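Pushing blocks on a wooden board: data card and build notes
Loretta Haddad
December

The dataset is called Piltis. It holds recordings of a robot arm pushing plastic shape blocks around on a wooden board, made in a shared workshop over one winter. The arm has no gripper. It carries a plain rod and moves blocks by leaning on them from the side. I built the setup, wrote the recording script and drove most of the sessions. Pfeiffer is the name of the recording script and lives in its own folder.

Contents

There are 2058 episodes. Each one is a single attempt at a short written instruction, such as "push the blue cube next to the green star." 191 of them are marked failed and kept in the set. An episode is marked failed if a block went off the board, if the rod rode up on top of a block, or if the driver gave up. The failed ones are in the same folders as the rest, with the flag set in the episode header. Filter on the flag if you don't want them.

The blocks are cubes, cylinders, triangular prisms, stars and hearts, in red, green, blue and yellow. The set of blocks on the board changes between sessions. The session file lists what was out.

The bench

The arm hangs over the far side of a blue perforated plate. The board lies flat on the plate, and the rod works a few millimeters above the wood. I set that height with a feeler gauge at the start of each session. If it is too low, the rod scrapes on the seams between planks. If it is too high, it slides over the edge of a tipped block. Starting layouts are set by hand. I usually keep the blocks off the near part of the board so there is open wood to push into.
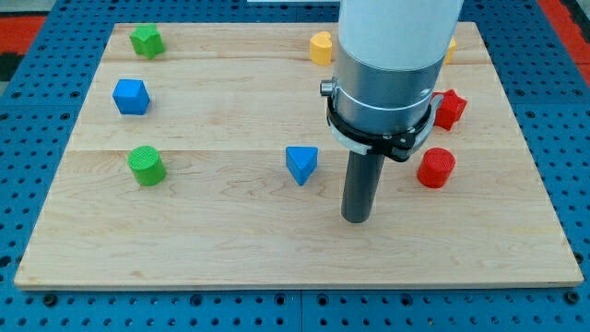 Can a different rod be used with the same recordings?
A rod of the same diameter should be fine for replaying them. A thicker one touches the block sooner, so the recorded paths will push everything a little too far, and the offset in config has to be changed to match.

The bracket went through several versions. The first was printed too thin and flexed when a block jammed against another block. The drawings in the hardware folder are for the current one. Print it with the ring flat on the bed and tighten the clamp by hand. Check it again after an hour of running.

Recording

Commands and joint positions are saved at the same rate, with a timestamp on each line. Episodes are cut off at 3000 steps. Very few get that far. The camera was moved once, after episode 510, when we rearranged the shop. Calibration files for both positions are included, named Lovero (before) and Hullidov (after). Don't mix them.

Known problems

Yellow blocks near the arm are often hidden from the camera. There are no position labels for a block while it is hidden.

Some early instructions say "moon" where they mean the heart. I left the text as typed.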